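Household Textiles, Unit 6: Folding and Storing Knitwear
Course handout, Lencho Evening School. Prepared by Lemlem Wolde.
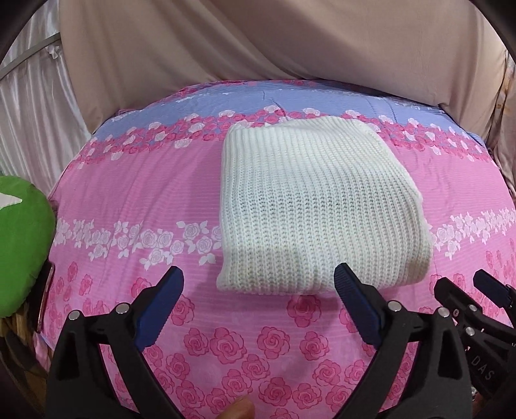 Why should a heavy sweater be folded instead of hung on a hanger?
A hanger carries all of the weight at two points on the shoulders. Knit fabric is made of loops, and loops stretch when they are pulled for weeks at a time. The shoulders form bumps, the body gets longer, and the side seams begin to twist. A folded sweater rests on its whole area and keeps its shape.

Read this unit before the practical session. Bring one sweater or cardigan of your own, clean and fully dry. Thin T-shirts were handled in Unit 5 and are not repeated.

1. Terms used in this unit

Body: the front and back of the garment between the shoulders and the hem.
Rib: a knit with raised columns and sunken columns next to each other. It stretches sideways and springs back. Many sweaters have rib only at the cuffs, hem and neck. Others are ribbed all over, and the white one on the floral bedspread has ribs running from top to bottom.
Face: the side of the folded garment that you see when it lies in the drawer.
Packet: the finished fold.
Hard crease: a line pressed so flat that it stays after the garment is opened.

2. The work surface

A made bed is the usual place at home. It is wide enough for the sleeves to be spread out, and it is soft, so the folds don't get pressed hard. Pull the bedspread reasonably smooth first. Small wrinkles don't matter. A large ridge under the garment will throw the fold off center.

A table also works and is easier on the back. If the table has a rough edge, put a towel over it. Loops catch on splinters and on the heads of screws.

Take off rings and bracelets. Tien-fu Wei, who taught this unit before me, kept a saucer by the door for them, and we still use it.

3. The basic rectangle fold

Step 1. Close all buttons and zippers. Turn the garment face down.
Step 2. Spread the body flat with the palms. Do not pull the hem to straighten it. Pat it into place.
Step 3. Fold one side in toward the middle, from the shoulder down. The fold line runs parallel to the side seam.
Step 4. Lay the sleeve straight down along the folded side. If the sleeve is longer than the body, turn the cuff back up.
Step 5. Repeat on the other side. The two sides should meet or overlap slightly.
Step 6. Bring the hem up to the middle of the back, then fold once more toward the neck. For a short sweater, one fold in half is enough.
Step 7. Turn the packet over and square the corners with the sides of your hands.

The lower edge of a thick packet will bulge where the fabric turns under. Leave it alone. Pressing on the bulge makes a hard crease, and it will be across the front of the sweater the next time it is worn.

4. Rib knits

With a ribbed garment you have a guide built in. Keep each fold line in Step 3 on a single rib from shoulder to hem. If the line wanders from one rib to the next, the packet comes out wider at one end. Open it and start that side again.

Rib closes up when it is left alone and spreads when it is handled. Wait a minute after Step 2 before making the first fold. Students who skip the wait often find that the packet has shrunk in width by the end of the session, and that it no longer matches the rest of the stack.

5. Variations

Turtlenecks: fold the collar down over the back before Step 3.
Cardigans: button them fully. If there are no buttons, overlap the fronts by the width of a hand.
Hooded knits: lay the hood flat on the back. It adds thickness at the top, so store these on top of the stack.
Loose or open knits: put a sheet of plain tissue inside the last fold. We buy ours from Gemport in packs of 300 sheets, and any unprinted, acid-free tissue will do.
Children's sizes: leave out the second half of Step 6.

6. Stacking

No more than 3 heavy sweaters in a stack. The bottom one carries the rest, and its folds flatten into hard creases if the stack is tall. Put the heaviest at the bottom. Alternate the direction of the thick edge — one toward the front, the next toward the back — so the stack stays level.

A shelf 60 cm wide takes two stacks side by side in most adult sizes. Measure your own shelf at home and write the width down. You will need it for the worksheet.

Refold stored knitwear in March, when the heavy pieces come out of daily use. Move the fold lines a little each time.

7. Before long storage

Wash or air the garment first. Body oil and food marks attract moths even when they can't be seen.
Check the underarms and cuffs for thin places and mend them now.
Let it dry flat for a full day after it feels dry. The seams hold water longer than the body does.
Use a cotton bag or a lidded box. Sealed plastic keeps in any dampness that is left.
Put a label on the outside of the box. Nabil Zoubi's label template is in the Clika folder for this course.

8. Common mistakes

Folding down the center line of the front. It leaves a crease where everyone will look.
Sleeves crossed in an X on the back. They make a lump, and the packet leans.
Shaking the sweater out by the shoulders before folding. A heavy knit stretches when it is shaken.
Rolling. Rolling is fine for a suitcase and for light cotton. A thick sweater rolled for months comes out with a curved hem.

9. Practical session and worksheet

The session is in room 218. Timo Gerlach will supervise the tables by the window and I will take the rest. Work in pairs. Fold your own garment twice, once with the wait described in section 4 and once without it, and measure the width of each packet after ten minutes. Enter both widths on the worksheet with the shelf width from home.

Worksheets go in the tray marked Textiles. If you miss the session, see Tolera Woldemariam at the front office for a make-up time.

Next unit: Sheets and Bedspreads. Bring a fitted sheet.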